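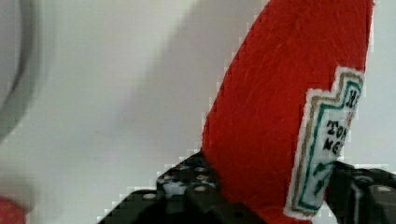
Robot club update, Oct 7, 2019

We are 3 weeks into the grasping project and the arm is finally doing what we tell it most of the time. The Troswood club meets in the back of the library annex, so everything gets packed up at the end of the night and recalibrated the next time. That eats 18 minutes if the table hasn't moved.

The goal is 200 logged pickups of soft things before we try anything hard. Soft things are worse than I expected. The fingers close, the motor current climbs slowly, and our code can't tell when to stop. I had the threshold at 1580 and it kept squeezing, so I lowered it — then it dropped half of what it picked up. The ketchup bottle plush is easiest if you grab it low.

Two of the newer members are rewriting the logger so it saves the wrist camera with each try. The old one was left over from the Wundier contest in May and only saved joint angles.

Next meeting we work on the release. Bring a laptop with the club software already installed, please.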